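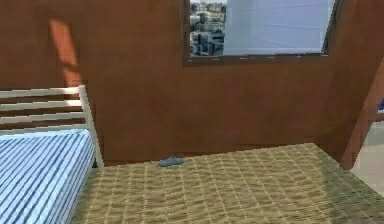 Cuvia is the floor robot of our small workshop in Flivatska, and this page is about how we keep it in order. It drives on two wheels, it has one arm for picking up things, and it learns every new habit first in simulation, in a set of rooms we call Flundano. When we change a part on the real machine, we must change the same part in the model, and then the robot drives again through the rooms before it is allowed on a real floor. The bedroom is the room I use most for this. It has a bed with blue and white stripes, a wide woven mat in beige squares, and on the mat near the wall one small crumpled object in blue-gray. For a robot which must find things on the floor this is already enough work for an afternoon.

I wrote the notes under the gallery for people who keep a similar machine. They are in the order in which I do the work, from the wheels up to the camera.

The floor

The mat gave us more trouble than any other surface in Flundano. Its squares are lighter and darker beige, and the old vision settings took the darker ones for small flat objects. Cuvia stopped in front of them and waited. I did not change the mat. I changed the smallest height at which the robot believes that something lies on the floor, and after this it drove over the squares without stopping.

The real mat in our test room is thicker than I had expected when I bought it. Please measure your own before you copy my value.

Wheels

Antoniuk, the machine shop which makes our wheels, delivers them in pairs, and I change them in pairs also. If one wheel is new and the other is worn, the robot pulls slowly to one side. On a hard floor you can miss it. On a mat it becomes worse, and the arm then arrives beside the object.

To check, I mark a straight line on the floor with tape and let the robot follow it at low speed with the steering correction switched off. I look where it ends. If it leaves the tape, I clean both wheels first, because hair around the axle does the same thing as a worn tire. Only after the cleaning do I measure the diameter.

The new diameter goes into the model on the same day. I learned this in September, when I changed the real wheels and left the old number in the simulation. All the simulated runs looked very nice, and the real robot drove into a table leg.

The light on the wall

In this bedroom there is a tall orange patch of light on the brown wall, above the white end of the bed. It is lighter than the wall and it fades toward the top of the bed frame. I use it for the camera exposure. If the exposure is set too slow, the camera adapts late when the robot turns from the wall to the shaded side of the mat, and during this moment it can lose what it was looking at.

My procedure is simple. I place the simulated robot so that it looks at the patch, I turn it to the right, and I read in the log how long it needs until the image is stable. Then I do the same with the real robot and a desk lamp. The two times are never equal, but they should be near to each other. When they are far apart, usually the lens is dusty.

The doorway

At the right side the wall ends at a thick brown post, and behind it the floor is very pale, almost white. The robot must pass from a tan floor to this pale one, and the bumper must not touch the post. For the real machine I keep a wooden post on a heavy foot, and I put it in the same position relative to the start point.

The front bumper has 2 switches, one on each side. I press each of them by hand before every session and look if the right name appears on the screen. Once I had exchanged the two cables during a repair. The robot touched on the left, believed it had touched on the right, and turned more into the obstacle. Since then the left cable has a piece of red tape.

Arm and fingers

For soft things on the floor the fingers must come down very flat. After each 50 pickups I control the play in the wrist joint. I hold the lower arm with one hand and move the wrist with two fingers of the other hand. A small movement is normal. If I can hear it, the screw must be tightened.

I replace the rubber pads on the fingers when they become shiny. They are cheap and the work is short. Old glue has to be removed completely, or the new pad sits at an angle and the robot takes only a corner of the cloth.

In the simulation the pads do not wear, of course. I lower the friction value by hand a little before a long series, so that the robot does not become too confident.

The long series

Before I call a repair finished, I run nearly 1,000 simulated starts in the rooms. The robot begins each time from another place and with another direction. I let it run overnight and read only the failures in the morning. Most of them come from starts very close to the bed, where the striped cover fills a large part of the view and the distance is judged badly. I have not solved this. At present the robot simply backs up and looks again.

Cleaning

Dry cloth for the body, soft brush for the wheels, air for the camera. I do not use liquid near the arm. The charging contacts I wipe with a cotton stick, and I wait until they are fully dry before the robot goes back to its station.

Last change to this page: May 3, 2026. I added the part about the cable tape.

Comments

Reader comment:
Thank you for the part about wheel diameter! We had the same problem with a delivery cart and looked for weeks in the software. How exact do you measure?

Reply from the page author:
With a normal caliper, in three places on each wheel, and I take the middle value. If the three places differ much, the wheel is not round and it goes back.

Reader comment:
Why not just take the mat out of the room while you tune the camera? Seems like you made life harder for yourself.

Reply from the page author:
I tried it. The settings were then good for a room without a mat, and I had to begin again when I put it back.

Reader comment:
The stripes would bother me more than the mat. Our vacuum robot had a bad time next to a striped rug until we lowered the sensor gain. Maybe worth a try for your starts near the bed.

Reader comment:
Do the Antoniuk wheels come with the axle or do you order it separately?

Reply from the page author:
Separately. Ask for the short one, the long one touches the cover on our model.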